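Fehler 106, oder warum der Arm nicht mehr wischen wollte

26. Oktober 2021

Seit August habe ich hier nichts geschrieben, und ich bitte um Verständnis. Die Abende gingen alle in den Roboterarm. Heute möchte ich erzählen, was mit ihm schiefgegangen ist, auch weil ich im Forum von Undero zwei Personen mit demselben Problem gesehen habe und keine Antwort darunter stand.

Die Aufgabe klingt leicht. Der Arm soll mit der Spitze einen Lappen berühren, leicht andrücken und ihn über eine Unterlage schieben. Mein Programm heißt Fustley, es ist nach einer Katze benannt und läuft sonst ziemlich zuverlässig. Beim Durchgang 967 ist der Arm mitten in der Abwärtsbewegung nicht stehen geblieben. Er hat weiter gedrückt, das Ellbogengelenk hat ein Geräusch gemacht, das ich nicht noch einmal hören möchte, und erst danach kam die Meldung: Fehler 106, Verbindung verloren.

Meine erste Vermutung war die Kraftgrenze. Ich habe sie auf 20 Newton gesetzt und alles wiederholt. Der Fehler kam wieder, nur später. Dann habe ich drei Abende lang die Software durchsucht, was leider vollkommen umsonst war.

Maja Kalinowski, mit der ich früher bei Ziletti gearbeitet habe, hat am Telefon nur gefragt, wo denn die Kabel liegen. Ich habe gesagt: auf dem Boden, wo sonst. Sie hat eine Weile geschwiegen. Danach sollte ich an jedem Stecker vorsichtig wackeln, während der Arm mit sehr kleiner Geschwindigkeit fährt und meine andere Hand am Notaus liegt. Beim Stecker der Datenleitung war die Meldung sofort da. Die kleine Verriegelung war gebrochen, vermutlich bin ich einmal mit dem Stuhl darübergerollt. 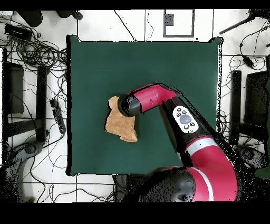
Der kaputte Stecker ist aber nur die halbe Geschichte. Viel schlimmer finde ich, dass der Arm ohne Verbindung einfach den letzten Befehl weiter ausgeführt hat. Das war mein Fehler, denn ich hatte die Zeitüberwachung beim Testen ausgeschaltet und nicht wieder eingeschaltet. In der Anleitung von Phan, die ich damals benutzt habe, steht sogar ein Satz dazu. Ich habe ihn gelesen und trotzdem vergessen.

Jetzt ist die Überwachung fest im Startskript, und ohne sie fährt Fustley gar nicht los. Die neue Leitung ist bestellt. Für die Kabel suche ich noch einen Kanal, der flach genug ist, dass man mit den Rollen nicht daran hängen bleibt. Wenn jemand einen guten kennt, bitte in die Kommentare schreiben.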